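# Dobrar regatas de basquete sem estragar os números

Lavo as regatas do time desde dezembro. Ninguém me pediu, foi acontecendo: um dia fiquei com o saco dos uniformes no carro, lavei tudo, devolvi dobradinho, e pronto, virou tarefa minha! São 14 regatas por rodada, e no começo eu levava uma tarde inteira. Hoje levo 26 minutos, com o café do lado.

A Ruba Rizk me pediu para escrever o passo a passo, porque ela assume o saco no mês que vem (boa sorte, Ruba). Então vamos lá.

## O que você precisa

- uma superfície firme e forrada, tipo banco estofado ou mesa com uma manta por cima
- as regatas já secas, bem secas mesmo
- um saco ou gaveta onde elas caibam deitadas

Eu gosto de superfície com tecido porque a regata é escorregadia e na mesa lisa ela foge da mão -- já corri atrás de manga que nem existe. Se só tiver mesa lisa, estenda uma toalha.

## Antes de dobrar

Tire tudo do saco de roupa limpa e faça um monte no canto. Vá pegando uma por vez. Confira a gola e as cavas, que é onde a costura abre primeiro. A regata do Hok-lam Yen já voltou para a agulha 3 vezes, e eu sempre descubro o buraco na hora de dobrar, nunca na hora de lavar.

Se estiver do avesso, desvire agora. Eu lavo do avesso para poupar a estampa, então no meu caso são todas. Enfie o braço pela barra, segure a gola por dentro e puxe.

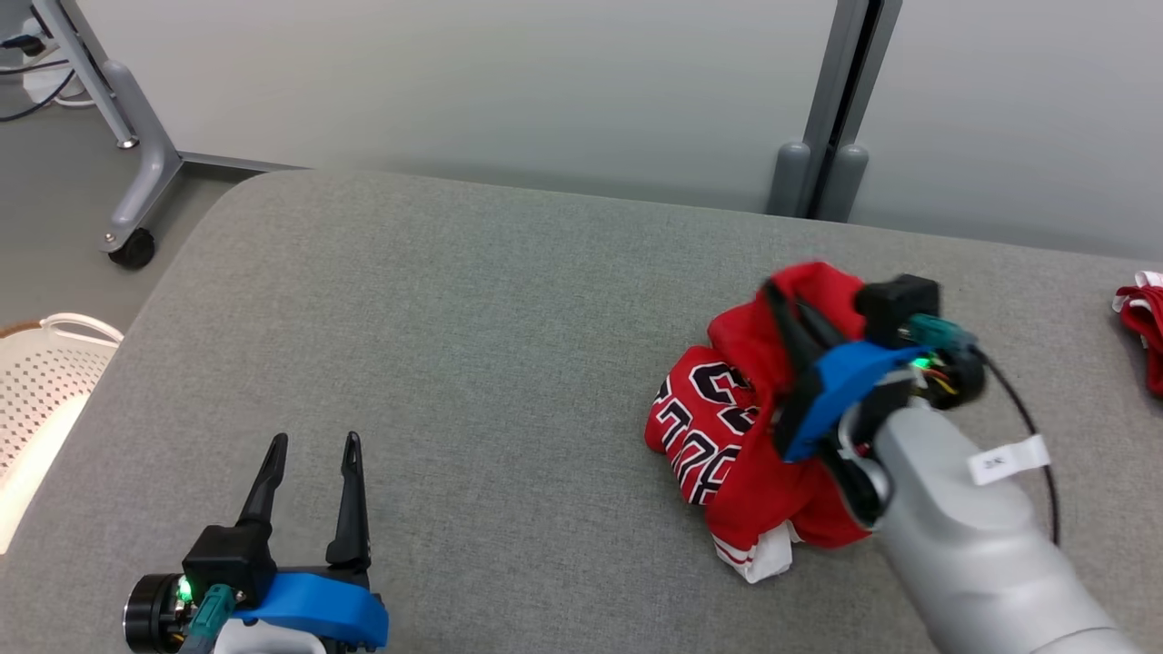
O ponto de partida é sempre uma bolota, e não adianta tentar alisar a bolota de cima para baixo, porque ela só muda de lugar. Procure a barra ou uma das alças e comece por aí. Numa regata vermelha embolada feito essa, com as letras pretas todas embaralhadas nas dobras, eu iria direto no acabamento branco com listras vermelhas que aparece embaixo do monte: é a parte que salta aos olhos. Segure por ali, levante, dê duas sacudidas e deixe o peso do tecido fazer o resto. Depois deite na superfície com a frente virada para baixo.

## A dobra

1. Com a frente para baixo, alise do meio para os lados com a palma aberta. Sem força.
2. Junte as duas alças e veja se estão na mesma altura. Se uma estiver mais alta, puxe pela cava, nunca pela gola.
3. Traga a lateral direita até o meio das costas. Faça o mesmo com a esquerda. Deve sobrar um retângulo comprido.
4. Suba a barra até a metade.
5. Dobre a parte de cima por cima da barra e vire o pacotinho.

O vinco do passo 4 costuma cair perto do número. Se a estampa for daquelas grossas, emborrachadas, suba a barra só até logo abaixo dela e faça a dobra final um pouco mais larga. Fica menos bonito na pilha, mas estampa vincada racha, e número rachado ninguém conserta. Eu rachei um 4 assim, e a So-ying Siu jogou o resto do campeonato com ele parecendo um raio.

## E rolinho, pode?

Pode! Para mala eu até prefiro. Faça até o passo 3 e enrole das alças para a barra, bem frouxo. Quando viajamos para jogar em Sevedano, levei tudo enrolado e chegou ótimo. Só não deixo guardado em rolinho por semanas, aí as letras grudam umas nas outras (aconteceu com o uniforme antigo, o do Pititau, e descolar foi uma tristeza).

## Na hora de guardar

Empilhe com os números virados para cima e em ordem -- o maior embaixo, o menor no topo. Na beira da quadra o pessoal pega sem revirar nada. Se a estampa for velha e meio pegajosa, ponha uma folha de papel de seda entre uma regata e outra. Papel de jornal não, que mancha.

Os calções vão num saco separado. Dobre ao meio, perna sobre perna, depois em três, e chega.

Ruba, o saco está na minha casa, lavado. Falta só costurar a cava do Hok-lam, de novo.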